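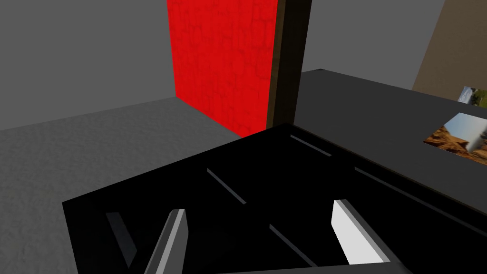
Forum Bricolage et déco > Peinture > Boiseries et portes

Repeindre des portes intérieures : glycéro, acrylique, ou je laisse tomber ?

mirabelle_54
Posté le 29 octobre 2024

Bonjour à tous !
Je me lance enfin, après vous avoir lus en douce pendant des mois. On a acheté une maison à Isside, une petite maison de bourg toute en longueur, et les portes intérieures me rendent dingue. Elles ont toutes été laquées il y a longtemps (couleur beurre rance, je ne vois pas comment le dire autrement) et ça s'écaille autour des poignées et en bas, là où les anciens propriétaires devaient pousser du pied.

Le vendeur du magasin de Grurnmont me dit acrylique direct, avec une sous-couche d'accroche, et basta. Mon beau-père me dit glycéro ou rien, parce que l'acrylique colle et que mes portes vont faire « scroutch » à chaque ouverture pendant dix ans. J'ai demandé un devis à un peintre pour voir : 600 euros, dépose non comprise. Bon. Je vais peut-être le faire moi-même, hein.

Donc mes questions : faut-il tout décaper ? Est-ce que je démonte les portes ou est-ce que je peins en place ? Et la couleur, j'hésite à faire du foncé, presque noir, mais le couloir est sombre et mon mari fait la tête.

Merci d'avance !

ragréage
Salut et bienvenue.
Ton beau-père a raison sur le scroutch, mais il a vingt ans de retard sur les produits. Le souci des acryliques qui collent aux chants, c'est surtout quand on referme la porte trop tôt. Sec au toucher, ça veut juste dire que tu peux y poser le doigt. Pour que ça durcisse vraiment, il faut compter des semaines, surtout en octobre dans une maison pas trop chauffée.
Ne décape pas tout. Tu grattes ce qui se soulève, tu ponces le reste pour mater, tu dépoussières, tu dégraisses, sous-couche, deux couches. Et tu démontes. Toujours.

fanch_des_copeaux
Ah non, pas d'accord sur le démontage ! J'ai fait les miennes sur leurs gonds et je ne le regrette pas une seconde. Une porte pleine c'est lourd, tu te casses le dos, tu la poses sur des tréteaux et tu marques la face que tu viens de peindre quand tu la retournes. En place, tu fais les deux faces dans la même journée. Il faut juste tirer la peinture et surveiller les coulures dans les moulures pendant le premier quart d'heure.
Par contre, démonte les poignées. Le scotch autour des rosaces, ça se voit toujours.

ragréage
Tu tires la peinture en place et tu gardes des traces de reprise en plein milieu du panneau, merci bien. À plat ça se tend tout seul. Pour les marques au retournement, des vis dans les chants haut et bas, la porte pivote dessus, tu ne touches plus aucune face.

fanch_des_copeaux
Des vis dans les chants d'une porte ancienne, faut oser.

ragréage
En haut et en bas, personne ne va regarder.

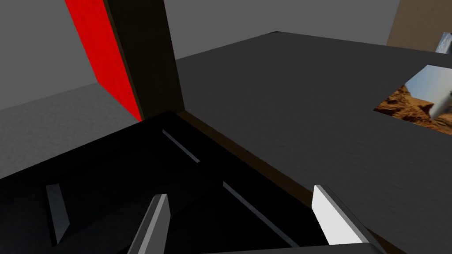
pomme_reinette
Je me mêle de ce qui ne me regarde pas, mais avant de poncer quoi que ce soit, de quand datent les peintures ? Dans une vieille maison il peut y avoir du plomb en dessous, et là on ne ponce pas à sec, on ne passe pas la machine, et on n'a pas les enfants qui courent à côté. Tu as dû recevoir un diagnostic à l'achat, va relire cette partie-là avant toute chose.
Chez mes parents il y en avait sur les fenêtres et pas sur les portes, allez comprendre.

mirabelle_54
Oh, merci, je n'y avais pas pensé du tout ! Je viens de ressortir le dossier, page 29 (oui, ils en font des tonnes) : rien sur les portes, mais du positif sur la rampe d'escalier. Donc la rampe attendra, j'avais prévu de la poncer ce week-end avec la ponceuse de ma sœur, j'ai des sueurs froides.

Pour le démontage, je ne sais plus qui croire, vous êtes terribles tous les deux. J'ai essayé d'en soulever une toute seule et elle n'a pas bougé d'un poil.

ragréage
Peinture dans les gonds, sûrement. Cutter dans le joint, un peu de dégrippant, une cale sous la porte et un pied-de-biche posé dessus comme levier, tout doux. À deux c'est mieux. Et numérote-les au crayon sur le chant côté paumelles, avec la pièce ! Elles se ressemblent toutes une fois par terre et elles ne vont jamais ailleurs qu'à leur place.

Chauhan_Nisha
Bonjour, Nisha Chauhan, je fais du conseil couleur chez Upadhyay, à Grurnmont (je ne vends pas de peinture, promis).
Sur le foncé dans un couloir sombre : votre mari n'a pas tort de s'inquiéter, mais à mon avis il s'inquiète du mauvais élément. Dans un passage étroit, ce sont surtout les murs et le plafond qui font la lumière. Des portes sombres sur des murs moyens, ça passe très bien. Ce qui me gêne plus, c'est le noir pur, qui montre la moindre trace de doigt et la poussière sur les moulures. Prenez un noir cassé, satiné plutôt que brillant, et gardez le brillant pour nulle part.
Pensez aussi que vous n'êtes pas obligée de traiter toutes les portes pareil. Une porte bois laissée telle quelle à côté d'une porte foncée, j'aime beaucoup.

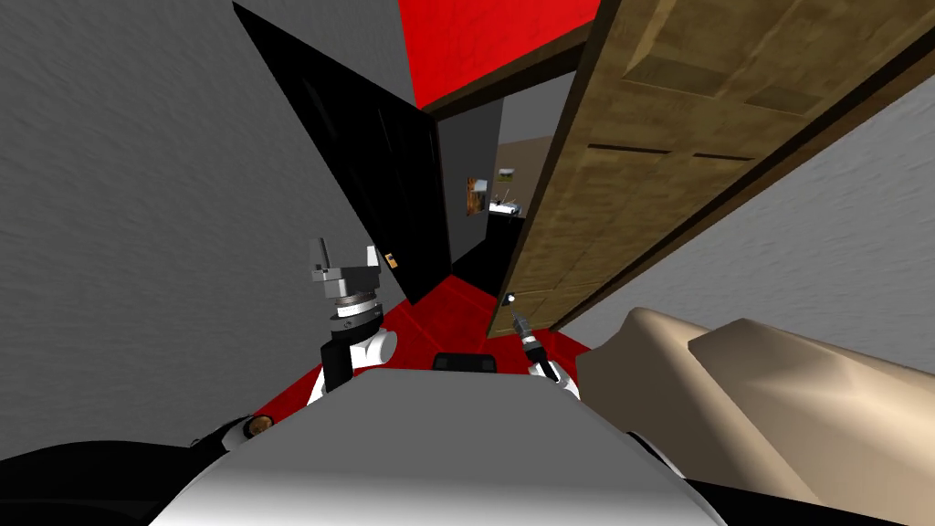

Porte noire et porte en bois, ouvertes de part et d'autre d'un passage étroit.

fanch_des_copeaux
Moi les portes dépareillées, ça me donne l'impression d'un chantier arrêté en route. Mais bon, je vis dans une maison où tout est blanc, ma femme dit que c'est un cabinet dentaire.

pomme_reinette
J'ai des dépareillées et j'adore !! Une en bois ciré, les autres vert bouteille. Celle en bois, je l'avais décapée juste pour voir ce qu'il y avait dessous, et je n'ai jamais eu le courage de la repeindre tellement le veinage était joli. Ça m'a pris des soirées entières à la spatule, par contre, et les moulures je les ai finies avec une vieille brosse à dents.

Chauhan_Nisha
Vert bouteille et bois ciré, je signe tout de suite.

mirabelle_54
Vous me donnez envie de tenter ça ! Celle de la cuisine a l'air en meilleur bois que les autres, là où ça s'écaille on voit un beau brun chaud dessous. Je vais faire un essai dans un coin, en bas, côté cellier.
Et niveau produit ? On m'a parlé de la Clirnico satin pour boiseries, quelqu'un connaît ?

ragréage
Je l'ai utilisée pour des plinthes. Elle se tend bien au rouleau laqueur, elle sent peu, elle couvre correctement en deux couches sur sous-couche teintée. Si tu pars sur du foncé, fais teinter la sous-couche en gris, sinon tu vas en passer trois et râler.

fanch_des_copeaux
Connais, et pas fan. J'en ai mis sur un meuble, la référence 262, un gris-bleu, et au premier coup d'ongle ça partait. Alors oui, je n'avais pas mis leur sous-couche à eux, j'en avais une autre qui traînait.

ragréage
Voilà voilà.

fanch_des_copeaux
Ça ne prouve rien du tout ! Une bonne peinture doit accrocher sur une bonne sous-couche, quelle que soit la marque.

pomme_reinette
Vous allez la faire fuir, les garçons.
Mirabelle, prends un petit pot pour essayer sur une seule porte, côté placard, et attends 14 jours avant de gratter avec l'ongle. Tu seras fixée et ça ne te coûtera presque rien.

mirabelle_54
Je ne fuis pas, je prends des notes :)
Bon, programme : je commence par la porte du cellier, démontée (désolée fanch), petit pot, sous-couche grise de la même marque. Mon mari accepte le noir cassé à condition que le couloir soit repeint en clair avant, donc me voilà avec un couloir à faire en plus, bravo moi. La rampe, je ne la touche pas et je demande un avis à quelqu'un du métier.
Une dernière question bête, les poignées : je les fais tremper dans quoi pour enlever les vieilles couches ? Il y en a tellement que les vis ont disparu dessous.

fanch_des_copeaux
Eau très chaude et bicarbonate, dans une casserole que tu ne réutiliseras pas pour la soupe. Mais si ce sont des couches aussi vieilles que celles de ta rampe, fais vérifier avant pour le plomb. Et mets des gants. Et tu verras, pour la prochaine porte, tu la laisseras sur ses gonds.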